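Kitchen tips for the Dronau two-hand kit

Rehearse a new put-away task in the bundled simulator before running it on your own counter. Set the drawer open first – the planner handles one target better than two. A can on its side should be approached with the hand open and the thumb low.

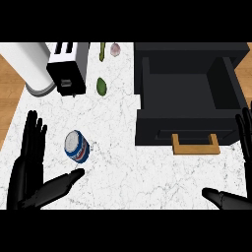 Keep grip force at 20 percent for soda cans. Over 82, the planner stops and asks for a reset. Leave clear counter between the can and the drawer. 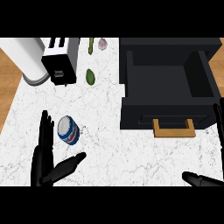

Panasiuk, June

Matvii Levchenko reports that version 4 saves drawer positions between sessions. Version 2 did not. The manual still describes the old menu; use the Prindon add-on page instead.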